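News Reviews Releases Festivals Archive

Clutetach completes restoration of Welside crime drama

Jun 27, 2025
By Minttu Juntunen

Clutetach has finished a full restoration of the small-town thriller "The Ferry Account" and will release it on disc and to cinemas in November. The new version runs 98 minutes, five minutes longer than the cut that has circulated on home video.

The film follows a bookkeeper in the fictional river port of Welside who finds that the ferry company's fuel payments are going to a boat that was scrapped years earlier. She reports the matter to the harbor office and is then followed by two men whose names she never learns. Most of the action takes place over one night, in the ticket hall and on the car deck.

The work was done from the original 35 mm camera negative, which was held in nine cans by the film's production company, D'Souza. Two of the cans had shrinkage beyond the limit for the standard scanner gate and were scanned on a sprocketless transport at reduced speed. The remaining cans were scanned at normal speed in 4K. A release print was used as the color reference, with corrections for fading in the yellow layer.

Dirt and scratch removal was carried out shot by shot. According to the restoration notes, 324 shots needed manual repair after the automatic pass, most of them in the car deck sequence, where rain and headlight glare had been wrongly read as damage. Grain was left as scanned. No sharpening was applied.

The added footage comes from a reel of trims stored with the negative. It consists of one complete scene, in which the bookkeeper visits the former owner of the scrapped boat, and a longer version of the final crossing. Both were in the shooting script and were dropped before the home video master was made. The shorter cut is included on the disc as a second feature, scanned from the same elements.

The sound was taken from the mono magnetic master. Hum at the mains frequency was filtered out, and one missing section of dialogue – a phone call in the second act – was replaced from the optical track of the print. The level difference is still audible on headphones. There is no surround remix.

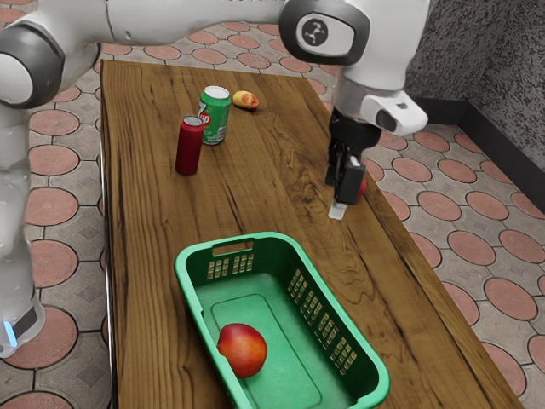 Bohdan Prokopenko argued that the restored boat owner scene changes the order in which the audience learns about the payments, and that the shorter cut kept the harbor officer under suspicion for longer. He would still recommend the long version for a first viewing, he added, as the ending depends on a line that appears only there.

The disc edition comes with a booklet and the original trailer. A numbered run of 500 copies will also contain a reprint of the shooting script with the director's cuts marked. Cinema bookings are handled by Brokosano, which will supply the long version only, with optional English captions. Screening dates have not been set.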